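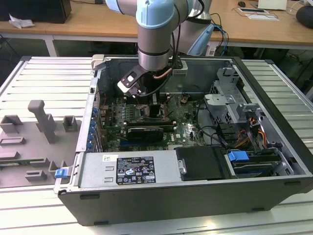 31 July 2020

Teardown bench, Dell towers from the Khamphan lot.

Tower on its side, cover off. Started with the blue parts, as on the last batch: slot clips on the left wall, drive release on top of the bay, latch at the lower left corner by the supply. Clips on this lot are stiffer than on the February ones. One snapped at the hinge and went in the plastics bin.

Order used today:
Drive power first, then data. Orange, yellow and red bundle pulled by the plug, not the wires.
Drive out, tagged, into the Vurkier crate for wiping.
Graphics card next. Retention clip open before lifting — two cards in the previous batch came out with chipped edge connectors.
Thin red and black wires across the board left until the card is clear.
Power supply last. Copy the rating label onto the sheet before it goes on the shelf.

Times: 18 minutes for the first tower, 14 for the second, 13 for the third. Most of the difference is cable routing along the drive cage. The loops on the right side of the board catch on the bracket if the supply is moved too early.

Capacitors checked by eye on all three boards, no bulging tops. Boards bagged whole with heatsinks on. Fellier takes them that way and pays the same. Prurkon wants the supplies separate, leads uncut.

Running total for the lot is almost 2,000 screws in the tray, unsorted. Case screws and drive screws are mixed again — different thread, need two cups.

To do: longer driver for the rear supply screws, new bags, ask Khamphan if the remaining towers still have drives in them.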